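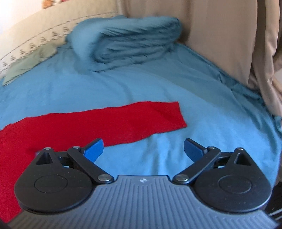

Housekeeping Skills 1
Unit 6: Bed Linen — Sheets, Strips and Runners
Instructor: Yae Chiba
Lab assistant: Ashwin Poduval
Hunport Adult Training Center, September intake

Reading before class: course binder, pages on linen sizes and folding. Bring your own pen. Linen is provided.

1. Terms used in this unit

Bottom sheet. The sheet that lies directly on the mattress or on the mattress pad. It can be fitted or flat. In the lab we use flat sheets for the first half of the course so that everyone learns corners.

Top sheet. Always flat. Goes on with the wrong side up, so the right side shows when the top edge is folded back.

Bed runner, also called a bed scarf. A long narrow piece of cloth laid across the bed, usually over the lower third. Some properties use one on every bed, some only in the better rooms. It is decoration, but guests also put bags and shoes on it, and it gets dirty faster than people expect.

Marker strip. A plain strip of cloth used in training and in the linen room. Laid across a sheet, it shows where a fold or the edge of a runner should come. Red on light blue is easy to see from the door. White on white is useless for this.

2. Laying the sheet

Stand at the side of the bed, not the foot. Put the folded sheet down at the center and open it toward the head, then toward the foot. The center crease goes on the center line of the mattress. Check this before you touch a corner. If the crease is off, pull the whole sheet across now; once two corners are tucked you will only make wrinkles.

Smooth from the center outward with a flat hand. Do not use your fingertips, they leave tracks in light colors.

Tuck the head end first. Miter both corners. Then go to the foot, pull firmly, tuck, and miter. Sides last.

Common faults from last term:
Sheet pulled tight at the foot but loose at the head.
Crease running at a slant.
Corners mitered on one side of the bed and bunched on the other.
Sheet laid wrong side up. Look at the hem — the neat side of the stitching is the right side.

3. Laying a strip or runner

A strip goes on after the sheet is smooth. It will not hide a wrinkle, and a straight edge of a different color makes a crooked crease look worse.

Hold it by the two ends and lower it onto the bed. With a long runner, work in pairs, one person on each side. If you are alone, fold it in half, set the fold on the center crease, and open it one side at a time.

Keep it parallel to the foot of the bed. Judge this with your eye first, then measure from the foot edge on both sides. The two measurements should match. Do not drag a strip into place once it is down, because it takes the sheet with it. Lift it and lower it again.

Overhang should be the same left and right. A marker strip does not need to hang over at all.

4. Color and washing

Red cloth and light blue sheets are never washed together. This applies to new linen, old linen, and linen that "has been washed before." Elango Chettiar runs the laundry at the Chowdary guesthouse, where we do our placement, and his rule is separate bags at the bedside, not separate piles in the laundry. By the time it reaches the laundry it is one heap.

Strips come off the bed first. Shake them, check both sides for stains, and bag them. Then strip the bed.

Test a new red cloth before its first use. Wet a corner, press it on a white rag, and wait. If color comes off, tag it and hand it in.

5. Linen count for the placement

The Chowdary linen room holds 1225 pieces on the current list, of which 182 are strips and runners. You will be asked to find things in it, so learn the shelf order: bottom sheets low, top sheets at waist height, pillowcases above, strips and runners in the drawers by the door. Harish Thomas signs linen in and out. Nothing leaves without his initials on the slip.

6. Practice

Work in groups of three. One person lays the sheet, one lays the strip, one checks and writes down faults. Change places until everyone has done each job. Speed is not graded in this unit.

Keep the fault sheets — you will need them for the written task.

Written task: one page on a bed you made that did not pass the check. Say what was wrong, at which step it went wrong, and how you fixed it. Hand in to Muthu Rao at the front office before Unit 7.

Next unit: pillows and blankets. Long hair tied back, no rings with stones.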